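Gamstead Street Neighbors, minutes of the block party planning meeting
May 29, 2025
Posted by Deepika

Hi all, I'm taking notes again because I was the last one to sit down. Jaruwan Paisan ran the meeting, and we started a little after seven once the extra chairs came up from the basement.

Old business first. The January minutes were approved with one fix (I had written Dalness Avenue as the detour route and it should be Sandoval, sorry to everyone who drove the wrong way in their head). Jaruwan read out the balance, $275, and we all agreed that was better than we feared after the snow blower repair.

Street closure. The permit form is in. The city wants signatures from the households on both sides of the block, and we're still short nine. I'm taking the odd side and Jaruwan has the even side. If you live above the dry cleaner, you count, so please answer your buzzer! We also need to get the barricades back by ten at night, which started a long side conversation about whose truck still runs. Left open for now.

Music. We went back and forth on this one for ages. The Goklow brass band can play for 90 minutes but wants to be fed, and a few people would like a playlist and a decent speaker instead, mostly so they can hear each other talk. I was on the playlist side, and I lost. Band it is, with a break in the middle for the raffle. Jaruwan will call them and ask about power, and whether they mind playing on a slope.

Food. Potluck as always, sign-up sheet goes on the laundry room door this weekend. Please write what you're bringing and not just your name, or we'll have six potato salads again. Main dishes from the low house numbers, sides and desserts from the high ones. For the kids' table we're doing a big bowl of wrapped candy in place of the cupcakes, which melted all over everything last summer.
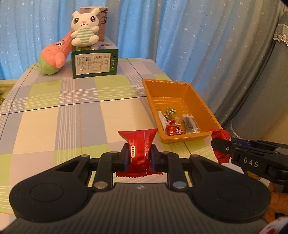
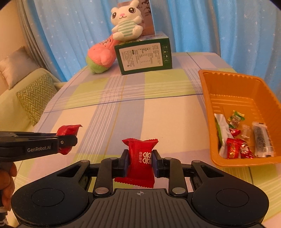

Red wrappers on both

Jaruwan wants the raffle tickets sold ahead of time, a dollar each, and I think she's right, since making change at the table was a headache. Last year we sold 204. Prizes so far are a haircut, two hanging plants and a bike tune-up. If you can offer something, tell either of us before the next meeting.

Trash and recycling. Short discussion, long sighs. We're borrowing bins from the church and we need people for the last hour, when everyone suddenly has a babysitter to get home to. I put myself down. Two more names would be great.

Other stuff. The streetlight by the mailbox is out again and I've reported it again. The question of a rain date came up right as people were putting on their jackets, so it's first on the list next time. Someone left a green umbrella and a casserole lid, both now on my porch.

We wrapped up at 8:40. Next meeting same place, and bring your own mug, please, we're out of paper cups.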